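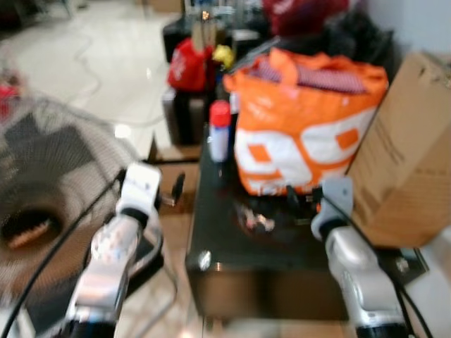
Why not just re-plan every cycle, a voice from the back row wanted to know. Because Curik takes longer to plan than the arm takes to arrive. Try it at 50 Hz and watch the queue grow.

Week 5: grasping in clutter. The perception node publishes at 20 Hz, the controller ignores most of it – politely.

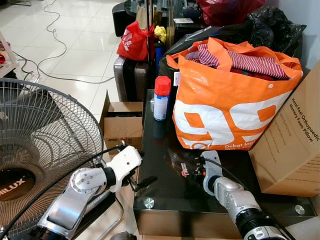

Set your timeout before you tune anything else. Masarby's default is 3846 ms, a number with no known author.

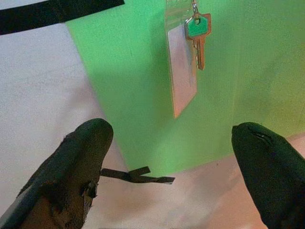

Fig. 5.2 Wrist view, key between the fingers.

Depth filtering comes next. Glossy surfaces return nonsense, and the planner believes all of it. Mask the black glass first, reflection of the spray can included, or you'll plan around two cans.

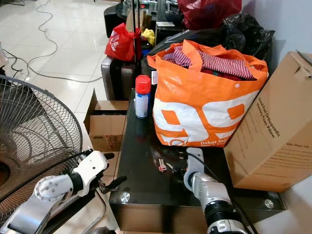 Lab reports are due Friday.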